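Review: The Votimitz Guide to Good Practice for Tabletop Robot Arms, Second Edition
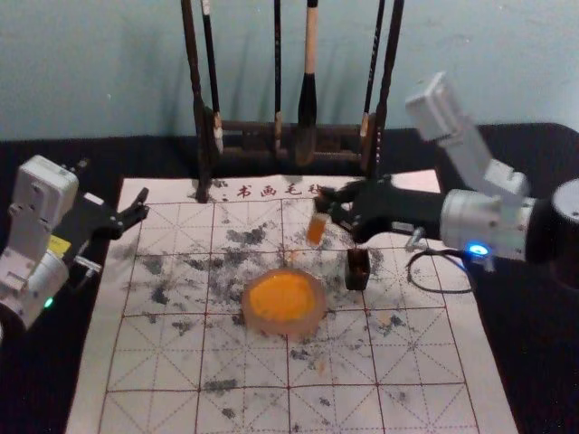 Page last changed: July 27, 2020

The second edition of the Votimitz guide is a working manual for laboratories, colleges, and workshops that operate small robot arms on ordinary tables. It replaces the November edition, which this office reviewed unfavorably. The new text is shorter, better ordered, and free of most of the borrowed factory language that made its predecessor hard to apply to a bench with two light arms and a cup of paint on it.

Scope

The guide is divided into 19 rules, each with a short note on how to check that it is being followed. It covers the layout of the work area, the handling of liquids, cable routing, indicator lights, stopping procedures, and record keeping. It does not cover mobile machines or arms that share a work area with a seated person. Readers who need those subjects are referred to the Gistosa handbook, which remains the fuller work and the more expensive one.

Assessment

The rules on liquids are the strongest part of the book. Rule 6 requires that any open container held by a gripper be carried upright and kept over a surface the operator is prepared to see stained. A sheet of calligraphy felt already marked with ink meets the second condition well. The guide sensibly asks that the surface be chosen before the task is written, and that a dish of pigment be given a fixed place on the sheet and entered on the layout form.

The rules on two-arm work are also sound. When one arm is carrying a load, the other is to be held clear with its path stated in advance. The guide permits the idle gripper to remain open above the work, provided that no part of the loaded arm's path crosses it. Some readers will prefer the stricter Gistosa position, under which the idle arm must return to rest. For brush and ink tasks, where both arms may be wanted in quick turn, the Votimitz rule is easier to live with.

Tall or hanging objects receive a page of their own. A wooden rack with brushes hanging from it must be treated as an obstacle for its full height, including the space in which the brushes can swing. This is good advice and was missing from the earlier edition.

The treatment of cables is weaker. The guide says that slack cable should be "kept out of the work area where practical," and leaves the matter there. A loop that rests partly on the tablecloth and partly on the work surface would pass or fail depending on who was reading. Folasade Akpan, who reviewed the rules for this office, recommends that users add a local rule setting a clear boundary for cables and marking it on the table covering.

Indicator lights are handled in one paragraph. The guide asks that the meaning of each color be posted near the table, and rightly declines to assume that green or blue means the same thing on every make of arm. A sample card would have been useful.

Use in practice

The check sheets print cleanly on a single page and can be completed by one person. The index is poor — "spill" and "liquid" lead to different pages, and neither mentions the other.

Recommendation

Suitable for adoption as a house standard, with a local addition on cables. Laboratories already working under the Gistosa handbook have no pressing need to change.

Related items
Matos Bench Covers and Mats: A Review
Gristwood Check Sheets for Shared Equipment
Writing a Local Rule: Notes for Supervisors
The Gistosa Handbook, Reviewed

Shared 1,435 times | 2 comments

Contact the Reviews Office | Copyright and Terms | Back to top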